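Ticket: Ponby cordless vacuum shuts off early after winter storage
Product: Ponby stick vacuum with Tekin battery pack
Status: Resolved
Opened: 20 Mar 2018

Hello, and thank you for being so patient with us! We know it's no fun when the vacuum quits halfway down the hall, and your notes on what you'd already tried were a big help.

You told us the pack sat in the garage at your Mekondale house from last May on, and now it runs for 4 minutes and the red light blinks twice. Two blinks means low voltage (three would be heat), so we asked you to leave it on the charger overnight, indoors, and then read us the numbers from the battery page in the Asine app.

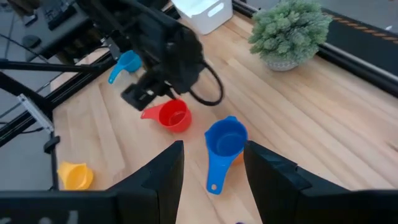 Blue measuring cup on a wooden tabletop.

Your reading came back at 62 percent of original capacity with 395 charge cycles, and that's a tired pack but still a usable one. What caught our eye was the gap between the cells, which usually means the pack sat empty for a long while and the cells drifted apart from each other.

So we had you run the balance charge: hold the button on the charger until the light turns amber, then leave it alone until it goes green, even if that takes most of a day. You wrote back that it now gets through the whole downstairs on the low setting, and we were so glad to hear it!

For next winter, please put the pack away about half charged, in a closet or a drawer indoors, and top it up every couple of months. If the blinking comes back, just reply here and the ticket will reopen by itself.

Contact Support | © 2018 Ponby | Back to top
We use cookies to keep you signed in. Accept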